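Section 8. Setting Up the Bin Demonstration for an Open Day

You will find this section useful if visitors are coming and you have been asked to show the arm doing something they can follow from the rope line. It assumes you have already been through the start-up pages and that the arm has been homed at least once this week. If the Kaltodov cell has been sitting idle since the last visit, please go back and do the full warm-up first – it takes a while, and you will be glad of it once the first school group is standing there looking at you expectantly.

The demonstration itself is simple. The arm reaches down into a shallow metal bin, picks up one small object at a time, carries it to the drop tray and comes back for another. People love it, and they love it most when they can recognize what is being picked up, so we use toys and odds and ends from around the house in place of machine parts.

Before the doors open

1. Place the bin on the worktable with its long side facing the visitors. Slide the protective sheet under one end, as you did in practice.

2. Clamp the bin at the rim. Tighten the bar clamp by hand until the bin no longer shifts when you push on it with your palm, and then give it one more small squeeze. There is no need to lean on it.

3. Follow the cables with your eyes, and then with your fingers, from the big joint down to the gripper. The straps and ties should be snug, and there should be enough slack in each loop for the wrist to turn all the way. Do this with the arm stopped and the enable switch off.

4. Choose your objects from the Zacharias box (the gray tote under the bench). A good mix has something with wheels, something soft, something flat and something awkward. Guests get a real kick out of the awkward one.

5. Scatter the objects by dropping them from a low height. Please don't line them up! A tidy row makes the job look easier than it is, and somebody will always ask whether the arm knew where everything was.

6. On the pendant, open the Flaltel screen and choose VISITOR. This holds the arm to 50 percent of its normal speed. Check that the number on the screen agrees before you close the menu.

Note: A scratched bin floor is fine. Ours has worn patches and a stain or two and has worked happily for years. Wipe it with a dry cloth and leave it at that.

Caution: Keep hands, sleeves, lanyards and visitor badges out of the cell whenever the enable light is on, even if the arm is standing still. It may only be waiting for its next instruction.

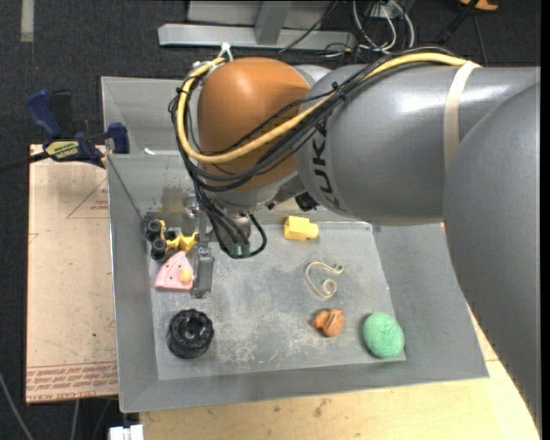 Page last changed: 25 September 2026

With the gripper finger down among the objects like this, beside the pink wedge and the yellow and black toy vehicle piece, you have a nice spot to pause and talk. Press HOLD on the pendant and let people take a good look at the wrist and the wiring before you go on.

Running the demonstration

7. Welcome everyone and ask them to stay behind the rope, which should hang at least 2 meters from the table on every side. Small children may come to the front, with a grown-up beside them.

8. Turn the enable switch on, say "arm moving" in a good clear voice, and press START. Keep the pendant in your hand with your thumb near the stop button for the whole run.

9. Let the arm make a few picks before you begin explaining. Everyone will be watching it anyway, and your words will go over much better afterward.

10. If a pick fails, let the arm try again. A dropped toy is a perfectly good part of the show, and it usually brings the best questions of the day.

11. If message 63 appears, the gripper has closed without finding anything. Press CLEAR, wait for the arm to return to its resting place, and press START again. Should the message come back right away, stop the run and see the Nilov gripper pages.

12. When the bin is empty, press STOP, turn the enable switch off, and wait for the light to go out. Only then may you reach in and scatter the objects again.

Note: Thin, curly pieces are hard to grip, and spongy ones can spring out of place. Keep one or two in the mix if you like, but take them out for a short show.

Between groups, run your hand along the rim to check the clamp and look over the cable ties once more. After the last group, return the objects to the tote, set the speed back to NORMAL, and write the day's runs in the cell log.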